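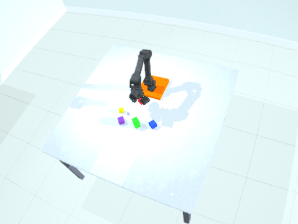
Progress report to the Okonent fund
Project: Druveo, safe sorting with small robot arms
Prepared by the project office, Carkusden
September 25, 2026

1. Summary of the period

The work on the simulated table went forward, but we lost time because of a fault in the gripper control. We describe the fault here in full, as your grant conditions ask us to report any safety matter. No person was in danger and no equipment was damaged. The tests on the real arm are stopped until the correction is checked.

2. What went wrong

In June we changed the grasping part of the Dobos controller, so that the arm could pick up cubes lying close to its own base. In the simulator the arm closed its fingers on the red cube as before and the task was marked as complete. When we read the force logs later, we saw that the fingers had continued to press after the cube was held. The command to stop closing was sent, but it arrived after the next movement command and was then ignored.

We repeated the task 590 times with the same settings. In 524 of these runs the grip force stayed under the limit. In the other runs it went over, and in the worst one it was almost 100 per cent too high. On a real arm such a force can break the object or overheat the finger motor. It could also hurt a hand – this is the reason why we treat it as a safety matter and not only as a software error.

3. Cause

The two commands were using the same queue, and the queue had no order of importance. The fault was more frequent when the forearm was folded down near the base, where the controller sends many small corrections. Our older tests used cubes in the middle of the table only, so they did not show it. This was a weakness in our test plan and we should have noticed it earlier.

4. Correction

The stop command now has its own channel. We also added a separate force check, which opens the fingers if the limit is passed for longer than a short moment. The new version has finished 1610 simulated runs without passing the limit. We are careful with this result, because the contact model in the simulator is simple and real fingers bend a little.

5. Effect on plan and budget

The first trial on the real arm is moved to the next reporting period. The sorting by colour is not affected and continues in simulation. We do not ask for additional money, but we would like to move part of the travel budget to a force sensor for the gripper – please let us know if this needs a formal request.

6. Next steps

Repeat the near-base tests with cubes of different stiffness.
Install the sensor and compare its values with the simulated ones.
Send you the test record before the real arm is switched on again.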